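Product review: Hekum oil finish for wooden tables
Tridholm Community Centre, Furniture and Fittings
Prepared by Aurora Teixeira
02/11/2019

The Centre has 17 tables in regular use across its teaching and craft rooms. Most were varnished when bought, and the varnish had worn through at the places where people sit. In April it was agreed that 3 tables would be sanded back and treated with Hekum, a clear oil sold by Asfaw of Govton, before any decision was made on the rest.

Application was simple. The oil is wiped on thinly with a cloth, left for the time stated on the tin and then buffed. Two coats were applied to each table, with a night between them. The smell was noticeable on the first evening and the windows were kept open.

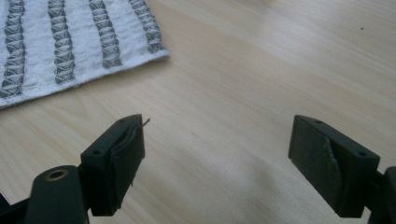 Pale wooden tabletop, with a striped towel at one corner.

The finish has kept the light colour of the wood, which was the main request from users of the craft room. Water marks from cups were removed with a damp cloth if dealt with the same day. Marks left over a weekend were harder to shift, and one needed light sanding and a fresh coat. Felt pen did not come out fully.
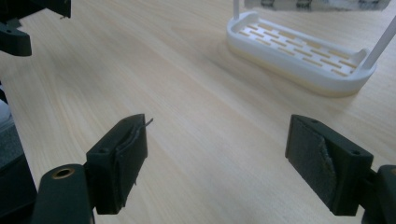
Upkeep is the chief drawback. Asfaw advises a new coat every four months for tables in heavy use, and our experience supports this. Saron Mekonnen, who manages room bookings, has noted that each coat takes a table out of service for a full day. A varnished table needs far less attention – though when varnish fails, the whole top must be stripped.

Hekum is recommended for the craft room and the small meeting room. It is not recommended for the dining area, where tables cannot easily be spared. Tins should be kept in the locked store, and used cloths laid flat outdoors to dry before disposal.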